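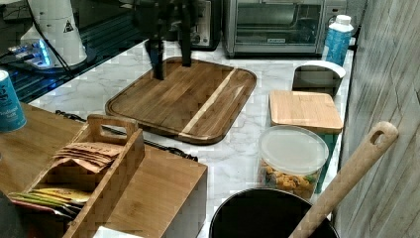

Board care before the December rush

The shared kitchen at Handen gets its heaviest use in December, and the wooden boards take most of it. Lucero Castaño has put a bottle of food-grade mineral oil in the drawer left of the sink, with a stack of cotton cloths.

Wash boards by hand with warm water and a little soap, both sides, and stand them on edge overnight. Don't forget the juice groove - crumbs and grease collect there. Oil goes on once the wood is fully dry. Wipe off what hasn't soaked in by morning. No boards in the dishwasher, please. We spent $187 on replacements last year.

Snack tubs should go back on the shelf with their lids on and a name on the bottom. Spare lids are with Yogesh Sachdeva at the front desk until 5 p.m.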